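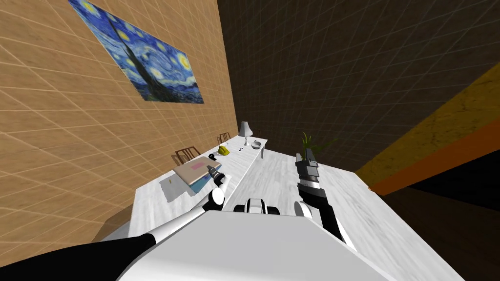
The One-Second Arm

May 2022

So I owe you all an explanation for why the table-clearing demo got pulled from the open house, and why I was the guy in the hallway asking everyone to please, please leave the right arm powered down until I said so. I got a lot of "what did you break?" messages. Fair question! I broke a number. A single number, in a settings file, and I broke it last November and then walked around feeling good about my work for half a year.

If you haven't been following our corner of Kendness, we run the two-armed robot in simulation before anything gets loaded on the real one. The simulated place is called Drurkwood (the name came with the floor plan, don't ask me) and it's got a long white table, some chairs, a lamp, a Starry Night on the wall, and all the little stuff that people leave lying on tables. The robot stands at the table, reaches for something, picks it up, puts it somewhere else. Very dull to watch, and I can watch it for hours.

One of the things we test in there is what happens when the robot stops hearing from us. The computer doing the thinking sends out a steady stream of commands, and each arm has its own little timer, the watchdog. Every command resets the timer. If the commands dry up, the timer runs out and the arm is supposed to hold still where it is. Both arms, same rule. The limit is 30 milliseconds, and it's been 30 milliseconds for as long as I've worked here.

To test it we cut the link on purpose in the middle of a reach. I'd queued up a batch of these to go overnight, 37 runs, with the cut coming at a different point in each one. I came in the next morning with my coffee, opened the results expecting a nice boring column of passes, and found 11 failures. Every one of them was the right arm.

My first thought was that the simulator had hiccupped. It does that sometimes. Surfaces poke through other surfaces, an object sinks into a table, you rerun it and life goes on. So I reran the 11, and I got the same 11, with the arm ending up in the same wrong places. That's about when I put the coffee down. 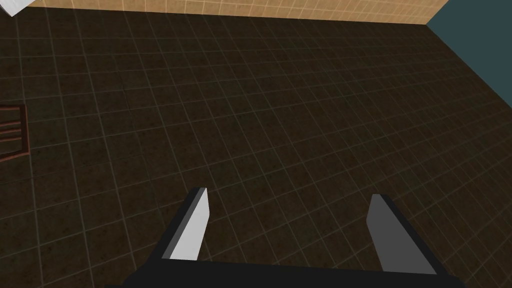
Charoen Inthanon

What I do when something goes sideways in Drurkwood is flip over to the views from the grippers and step through slowly. You get a lot of floor that way. You also learn things that the big overhead view smooths right over, like when exactly the tiles stop sliding by. On the left arm, the tiles stopped when they should have. Cut the link, tiny pause, still. On the right arm, I cut the link and the tiles kept going. And going. I counted under my breath like a kid waiting for thunder and got to "one Mississippi" before it quit.

A full second doesn't sound like much if you're waiting on an elevator. For an arm that's partway through a swing with no one giving it directions, it's a very long time. It just carries on with the last speed it was told. If it was told to move slowly, it drifts a little and stops, and our pass mark is generous enough to let that through. If it was told to move fast, it sails straight past the target and into whatever comes next. So we had 26 runs where the arm happened to be slow at the moment of the cut, and the rest where it wasn't. The arm was wrong in all of them. We only caught the fast ones.

I pulled the logs into Ludeo and lined up the two arms next to each other, which I should have done first thing, and it took maybe a minute from there. Left arm watchdog: 30. Right arm watchdog: 1,000.

Where does 1,000 come from? From me! Back in November we were switching to the Ghasemi controller on the right side only, as a trial, and the thing kept stopping itself during startup. It was slow to get talking and the watchdog would trip before the first command landed. I got tired of restarting it, so I bumped the limit up to 1,000 to get through the afternoon. I even left myself a note in the file. The note says "TEMP, put back." I found it last week, sitting right above the number, in my own cheerful capital letters.

The startup problem got fixed properly a few days later. The note stayed. Then we made a clean copy of the settings for the new version, and whatever tool we use to tidy up the copies strips out comments, so the new file had a 1,000 in it with no note and looked perfectly official. That's the file that went into Drurkwood. It's also the file that went onto the real robot, and that was the part that made my stomach drop.

I'll say this plainly so the rumor mill can rest: no one was hurt, and nothing in the lab was damaged. We've gone back through the records for the real machine and found no lost link during a fast move on the right side. That's luck. We'd been running the real one at low speed all winter for reasons that had nothing to do with safety (we were chasing a camera delay), and low speed hides this problem very nicely. The open house demo was going to be the first time we turned the speed up with people standing near the table. I've thought about that more than I'd like.

The fence line and the big red button would still have been there, yes. Several of you have pointed that out, kindly. The button cuts power to the motors and doesn't care what my settings file says. But a person needs a moment to see that something's off, and then another moment to hit the button, and by then the second is used up. The watchdog is there for the stretch before a human can react, and on one arm out of two we didn't have it.

Once I knew what I was looking for I spent a whole afternoon making it happen on purpose. I'd set both limits to 30, cut the link, watch both arms hold. Then I'd set the right one back to 1,000 and watch it wander off. I tried it with the arm up high, down low, reaching across, pulling back.
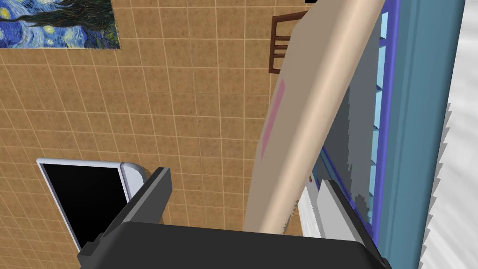
I also turned the pass mark way down, so that an arm has to come to rest almost exactly where it was when the timer ran out, and any drift past that counts as a fail. With the stricter mark, the old settings fail all 37 runs. That made me feel better and worse at the same time. Better, as the test can now see the problem every single time. Worse, as it could have been doing that since the day we wrote it.

I did go down one wrong path, and I'm putting it here so the next person can skip it. Some of the views from these runs look pretty strange, with ragged edges where one thing cuts into another, and I lost a good two hours convinced that the arm was getting shoved off course by a bad collision shape somewhere in the room. I took furniture out. I put furniture back. The ragged stuff is a drawing problem and has no effect on how the arm moves. I've filed it separately and it can wait its turn.

OK, so what's different now?

The right arm is back to 30, in Drurkwood and on the real robot, and two of us looked at the number together before we saved it. The limit now lives in one place and both arms read from it, so you can't change one side alone. If anybody sets it above 30, the robot won't start, and it tells you why in words a tired person can understand. (I wrote that message. I was the tired person I had in mind.)

The tidy-up tool leaves comments alone now. I'd like us to go further and have it complain out loud whenever it finds the word TEMP, but there are apparently a lot of TEMPs in there and some of them mean temperature, so we're still arguing over that one.

The link-cut batch used to be something I ran when I remembered to. It runs every night now, with the stricter mark, and the real robot stays at low speed on any day when the batch hasn't passed. If you come in and find it crawling, check the batch before you come find me.

And the startup limit, the thing that got me into this mess, has its own separate setting. It only applies before the motors are switched on. You can make it as long as you want and it won't change how quickly the arms hold still once they're moving.

The table-clearing demo will be back when we've had a clean month of nights. I know some of you had family coming to see it and I'm sorry about that. The left arm never did anything wrong, for the record, and we could run a one-armed version in the meantime if enough people want it. It's slower and it can't manage the bowl, but it does fine with the book.

If you've got a settings file of your own with a note to yourself in it, go take a look this week. I found two more of mine already, both harmless, and one of them was older than my desk chair.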